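Home | Walk-throughs | Forms | Contact
Filed under: Building Upkeep, Checklists

Monthly walk-through, Markwood building, second floor
Form 3621, November

Exit doors open fully: PASS. The east one opens fully if you lean on it like you mean it. Hinge oil requested again.

Exit signs lit: FAIL. The sign by the stairs says EX. Bonis Electric has been told and is coming Thursday, which is also what they said in the last report.

Extinguishers, tags current: PASS. All 5 have tags. One had a coat hanging on it, which I have moved to a hook that was put there for coats.

Hallway clear: FAIL. Two boxes of Pladavo floor cleaner, parked outside the closet where floor cleaner is kept. The closet was unlocked and had room.

Stair treads: PASS with comment. Third step from the top has a loose nosing. Taped for now. Tape is not a repair, and I say so every month.

Ladder, rated 300 lb: PASS. Label readable, feet good. Please stop using it as a plant stand.

Kitchen outlets: FAIL. Toaster, kettle and space heater on one power strip, and that strip plugged into another strip. I took the second strip away. It is in my desk and may be visited.

First aid kit: PASS, barely. Plenty of eye wash, 2 bandages. Whoever is getting the paper cuts should put in a refill slip.
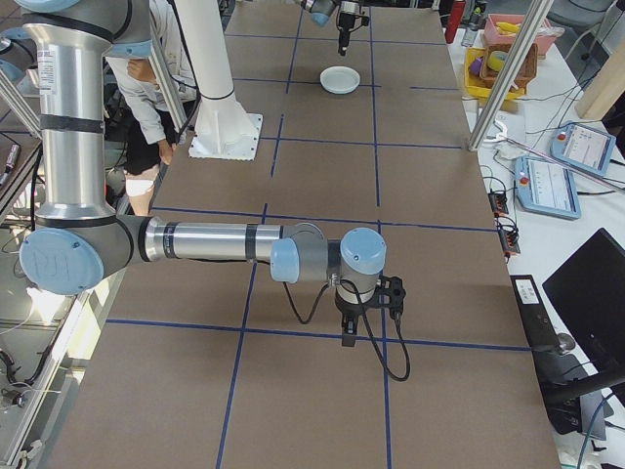
Ceiling tiles: PASS. The stain over the copier has not grown. Kalniņš Roofing calls it old. So is the roof.

Smoke detectors: PASS. Tested at 7:30 a.m. to spare everyone's nerves. Complaints received anyway.

Recheck items: exit sign, hallway, stair nosing, outlets. Sign the back page, in pen this time.

Markwood Building Office | Contact the front desk | Back to top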